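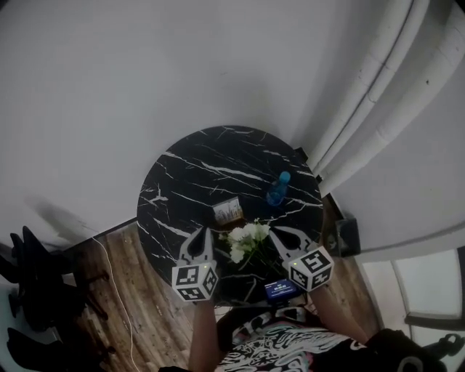
January 2019
Handheld gripper, Hovow build

Jaw spring swapped again. Old one was dragging the left finger, new one is the lighter Nirken part. Closes even now, or even enough. Still a bit of slop at the right hinge, shimmed with tape for the time being.

Marker cubes: reprinted the faces, glued square this time. Last set had one corner lifting and the tracker lost it every time the wrist rolled over. Do NOT use the spray glue, it clouds the black. Glue stick is fine.

Practice objects on the round table: flowers, little picture frame, blue bottle. Flowers are the hard one. Stems slide past each other and the fingertips want to close on leaves. Come in low, thumb pressure light, stop when the stems bunch. Frame is easy if you take it by the edges, horrible if you try it flat. Bottle on its side rolls, so approach across it, never along.

Marble top is a pain for tracking. The white veins throw up false corners when exposure goes up. Locked exposure at 400 and it settled down. Tried a grey cloth under everything, worse, it bunches up and catches the fingertips.

Log count is 2,721 good grabs. Want 3,000 before touching the Tratance arm at all. The bad ones are in thier own folder, don't delete them, I want to go back through the slips.

Bajwa board: firmware flashed ok on the second go. Screen text is tiny, bump the font 2 sizes next time it's open. Battery sags after a long session and the readout lags before it dies, so if the numbers look stuck, charge it.

To do
- proper bush for right hinge, 3D print or turn one up from nylon
- rubber on the fingertips?? try bike tube first
- recalibrate after the hinge, not before (did it backwards last time, wasted an arvo)
- more M3 screws, the short ones
- label the spare cubes L and R, they are not interchangable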